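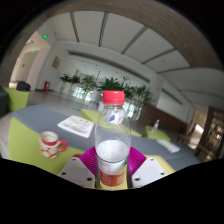
사용기 · 청소와 정리 도구
글쓴이: 물병줍는사람
9월 8일 화요일

Buteo 손잡이 그리퍼와 Stirier 팔, 로비 정리를 맡겨도 됩니까

저는 Groltesstead에 있는 건물에서 로비와 회의실의 정리를 관리합니다. 한국어로 글을 쓰는 것은 아직 조심스럽지만, 이 제품에 대한 한국어 사용기를 찾지 못해서 제가 직접 쓰기로 했습니다. 어색한 표현이 있으면 댓글로 고쳐 주시면 감사하겠습니다.

먼저 무엇을 샀는지 설명하겠습니다. Buteo는 사람이 손으로 들고 쓰는 그리퍼입니다. 손잡이를 누르면 손가락 두 개가 닫히고, 카메라가 그 동작을 기록합니다. Stirier는 바퀴 달린 받침대 위에 올린 로봇 팔이고, Buteo로 기록한 동작을 배워서 따라 합니다. 두 제품은 따로 팔지만, 판매점 Tomaszewski에서는 묶음으로도 팝니다. 저희는 5월에 묶음을 주문했고, 설치까지 끝난 다음 두 달 동안 사용했습니다. 돈은 저희 회사가 냈고, 판매점에서 받은 것은 없습니다.

제가 알고 싶었던 질문은 하나입니다. 기계가 로비의 물병을 치울 수 있는가? 로비에는 행사가 끝날 때마다 물병과 종이와 컵이 남습니다. 무거운 물건이 없고, 위험한 물건도 거의 없습니다. 그래서 저는 이것이 로봇에게 쉬운 일이라고 생각했습니다. 지금은 생각이 조금 다릅니다.

잡는 느낌

Buteo를 처음 손에 들면 생각보다 앞이 무겁습니다. 손목이 약한 분은 한 시간을 계속 들고 있기 어려울 것입니다. 저는 이십 분쯤 쓰고 쉬는 방법으로 했습니다. 손잡이의 스프링은 좋습니다. 천천히 누르면 천천히 닫히고, 중간에서 멈추는 것도 어렵지 않습니다. 싼 집게에서 느끼는 덜컥하는 느낌이 없습니다.

페트병은 잡기 쉬운 물건처럼 보이지만 종류가 많습니다. 가로로 주름이 있는 병은 손가락이 주름에 걸려서 안정됩니다. 벽이 얇은 병은 힘을 조금만 더 주면 찌그러지고, 찌그러진 병은 놓을 때 옆으로 튀어 나갑니다. 물이 남은 병은 또 다릅니다. 기울이면 물이 한쪽으로 움직이고, 무게의 중심도 같이 움직입니다. 사람의 손은 이것을 생각하지 않고 해결합니다. 저도 이 도구를 쓰기 전에는 그런 문제가 있다는 것을 몰랐습니다.

제가 찾은 방법은 병의 아래쪽을 잡는 것입니다. 설명서에는 가운데를 잡으라고 쓰여 있습니다. 하지만 가운데를 잡고 팔에게 가르치면, 물이 남은 병을 옮길 때 Stirier가 자주 흔들었습니다. 아래쪽을 잡은 기록으로 다시 가르친 다음에는 흔들림이 줄었습니다. 다만 이 방법은 낮은 의자 위의 병에서는 불편합니다. 손가락이 의자의 앉는 면에 닿기 때문에 기울여서 들어가야 합니다.

가르치는 일

이 제품을 사려고 하시는 분은 이 부분을 가장 자세히 읽으셔야 합니다. 기계를 산 날부터 기계가 일하는 것이 아닙니다. 사람이 먼저 같은 일을 많이 해야 합니다.

저희가 첫 주에 기록한 동작은 115개입니다. 병을 잡고, 들고, 통에 넣는 것까지가 한 개입니다. 이것으로 가르친 Stirier는 같은 탁자 위에 같은 병이 있을 때는 잘했습니다. 병을 의자로 옮겨 놓으면 팔이 탁자 쪽으로 갔습니다. 저는 웃었지만, 조금 실망했습니다.

판매점의 기술 담당자에게 물어보니, 로비처럼 넓은 곳에서는 약 4000개를 권한다고 대답했습니다. 이 숫자는 제품 안내 페이지의 첫 화면에는 없습니다. 저는 주문하기 전에 알고 싶었습니다. 저희는 직원들이 교대로 기록했고, 결국 그 숫자까지는 가지 못했습니다. 그래도 장소를 바꾸면서 기록하면 적은 수로도 결과가 좋아집니다. 탁자 옆에서도 하고, 긴 의자 앞에서도 하고, 화분 가까이에서도 했습니다.

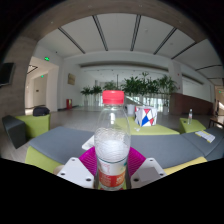
긴 의자 앞에서 거의 빈 병을 잡은 Buteo. 뒤쪽 초록색 의자에도 투명한 물병이 있다.

저희 로비는 기계에게 친절한 곳이 아닙니다. 창이 크고 낮에는 빛이 강하게 들어옵니다. 투명한 병은 빛을 받으면 하얗게 되고, 카메라의 기록을 다시 보면 저도 병의 윤곽을 찾기 어려운 때가 있습니다. 뚜껑이 붉은색이면 그나마 낫습니다. Stirier는 뚜껑이 없는 병을 가장 많이 놓쳤습니다. 블라인드를 내리고 기록하면 잘 보이지만, 그렇게 가르친 팔은 블라인드를 올렸을 때 다시 못합니다. 그래서 오전과 오후, 흐린 날과 맑은 날을 나누어서 기록하는 것을 추천합니다. 시간이 많이 필요한 추천이라서 미안합니다.

의자의 색은 생각보다 중요하지 않았습니다. 연두색 의자 위의 병과 회색 탁자 위의 병은 결과가 비슷했습니다. 더 중요한 것은 높이였습니다. 낮은 의자에서는 팔이 아래로 많이 내려가야 하고, 그때 받침대가 조금 앞으로 기웁니다. 넘어진 적은 없습니다. 하지만 저는 그 소리를 좋아하지 않습니다.

실제로 일을 시켰을 때

마지막 시험은 작은 모임이 끝난 저녁에 했습니다. 사람이 없는 로비에서 Stirier에게 병만 모으라고 시켰습니다. 같은 양의 병을 제가 손으로 치우면 일 분도 걸리지 않습니다. Stirier는 11분이 걸렸습니다. 느린 것은 괜찮습니다. 밤에는 아무도 기다리지 않으니까요. 문제는 다 끝났다고 표시하고 긴 의자의 끝에 병 하나를 남긴 것입니다. 다음 날 아침에 제가 다시 한 바퀴를 돌아야 하면, 제 일이 줄었다고 말하기 어렵습니다.

종이는 더 어렵습니다. 평평한 면 위에 놓인 종이 한 장을 두 손가락으로 집으려면, 먼저 가장자리를 밀어서 들어 올려야 합니다. 저도 Buteo를 들고 여러 번 실패했습니다. 사람이 못하는 동작은 기록할 수 없고, 기록이 없으면 팔도 배우지 못합니다. 펼쳐진 잡지는 더 말할 필요가 없습니다. 게다가 잡지는 버릴 것인지 그대로 둘 것인지 판단해야 합니다. 탁자에 있는 종이가 쓰레기인지 누군가의 서류인지, 저도 모를 때가 있어서 하루 보관합니다. Stirier에는 "하루 보관"이라는 기능이 없습니다.

머그컵은 의외로 잘했습니다. 손잡이를 잡게 하지 말고 컵의 몸을 옆에서 잡게 하면 됩니다. 다만 안에 커피가 남아 있는지를 팔이 확인하지 않습니다. 저희는 한 번 바닥을 닦은 다음, 컵은 사람이 치우기로 정했습니다. 가방이나 옷도 처음부터 금지 목록에 넣었습니다. 앱에서 금지 목록을 만드는 것은 쉬운 편입니다.

앱과 부품

앱은 보통입니다. 기록을 올리는 속도는 괜찮고, 잘못된 기록을 지우는 버튼은 너무 작습니다. 한국어 메뉴가 있지만 번역이 고르지 않습니다. "놓기"와 "취소"가 어떤 화면에서는 같은 단어로 나옵니다. 저 같은 외국인에게는 특히 혼란스러웠고, 한국인 동료도 두 번 읽었습니다.

손가락 판은 나사를 풀어서 바꿀 수 있습니다. 저는 설명서 없이도 할 수 있었습니다. 병을 많이 잡으면 손가락의 안쪽이 미끄러워지므로 자주 닦아야 합니다. 물티슈로 닦으면 얼마 동안 오히려 더 미끄러우니, 마른 천을 쓰시기 바랍니다. 충전은 하룻밤이면 충분합니다. 충전기의 줄은 짧습니다.

누구에게 맞는가

Buteo만 보면 저는 만족합니다. 만듦새가 좋고, 고장이 없었고, 처음 쓰는 직원도 금방 배웠습니다. 집에서 쓸 물건은 아닙니다. 가정의 거실은 물건의 종류가 로비보다 훨씬 많고, 한 사람이 필요한 만큼 기록하는 것은 현실적이지 않다고 생각합니다.

Stirier까지 사는 것은 기다리라고 말하고 싶습니다. 작업대의 높이가 같고, 조명이 변하지 않고, 물건이 한두 종류인 작업장이라면 지금도 쓸 수 있을 것 같습니다. 포장 전에 병을 한 줄로 세우는 일 같은 것입니다. 저희 로비처럼 햇빛이 들어오고 사람들이 물건을 아무 곳에나 두는 장소에서는 아직 보조의 보조입니다. 그래도 첫 주와 비교하면 확실히 좋아졌으므로, 저희는 반품하지 않고 기록을 계속하고 있습니다.

별점은 Buteo에 별 네 개, Stirier에 별 두 개 반을 주겠습니다. 앱의 번역이 고쳐지면 반 개를 더 줄 생각입니다.

추가: 소음에 대해 물어보신 분이 있어서 적습니다. Stirier가 움직일 때의 소리는 복사기와 비슷합니다. 옆방에서 회의를 하고 있으면 문을 닫아야 합니다. Buteo는 손가락이 완전히 닫힐 때 작은 딸깍 소리만 납니다.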